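Planning your first laundry-folding kit: tips before you spend

I get so excited when people write in about folding helpers for the home workshop! Satish Rodrigues asked where to start, so these are the things I'd sort out before anyone opens a catalogue.

Start with the table. You want a plain top with clear space on both sides, so two grippers can come in from left and right without bumping anything. Measure yours with your arms out - then write it down, as you'll forget.

Next, price grippers as a pair. One is fine for picking up socks, but a small top with a collar really wants two. 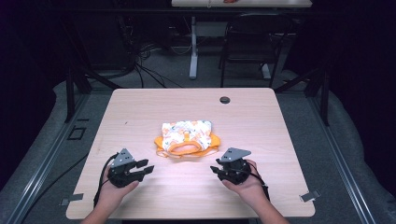 Set aside money for the dull bits as well: cables, clips, brackets and a spare set of fingers. I put by 100 pounds for these and spent all but 4 of it (mostly on longer cables, well worth it!).

Do your practice on children's clothes. They're small, they fold in a few moves, and the bright trims make edges easy to find. I keep a pile of 16 in a basket, all from the charity shop.

Last of all, leave the arms until June or later if funds are tight. Hand-held grippers will teach you loads about grip and reach, and Meenakshi Iyer used hers for a whole winter before she bought anything bigger.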